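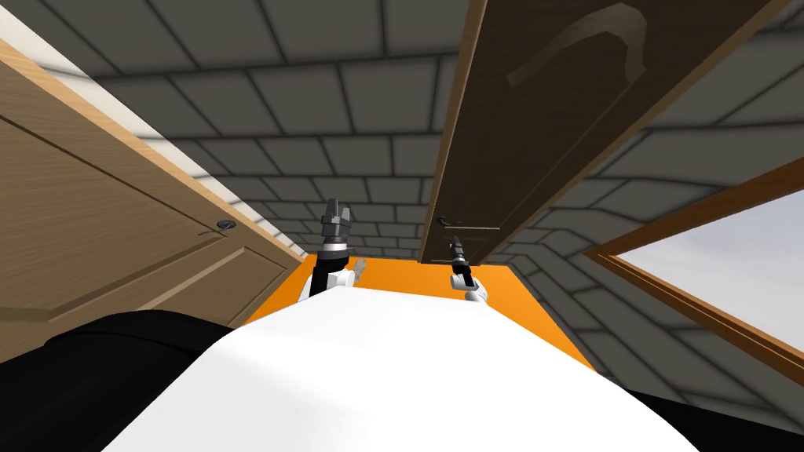 Interior view, walls, doors and floor.

Stetlow opens Multarell flooring range to Canadian renovators

Stetlow has added the Multarell line to its home catalogue – 985 colours and finishes, all in stock from May. Matching trim too. Orders over 3925 square feet ship free.

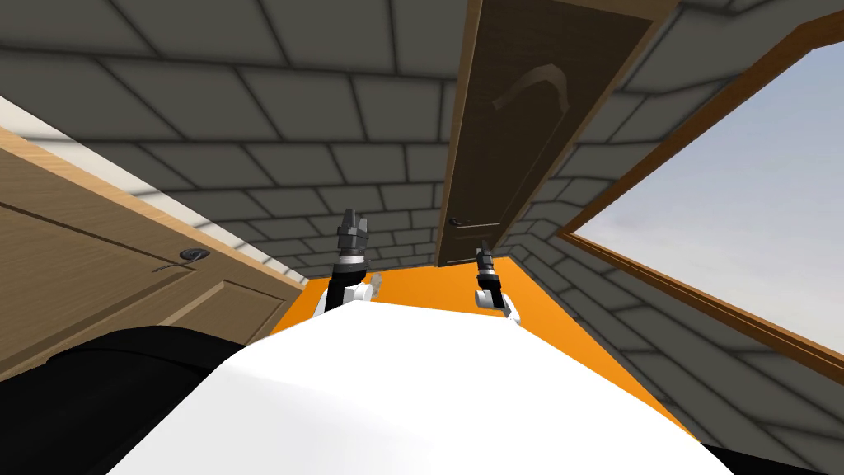 Colour is back

Orange is the early favourite at our Trivico showroom. Grey still sells, just slower. Samples are free, limit of 5 per houshold.
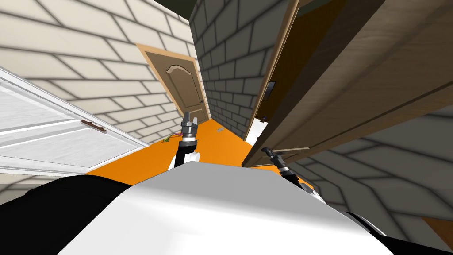

By the Stetlow media desk

Trivico showroom opens at 9 a.m. Trade accounts thru Echeverri as before – no change to terms. Price list availible on request.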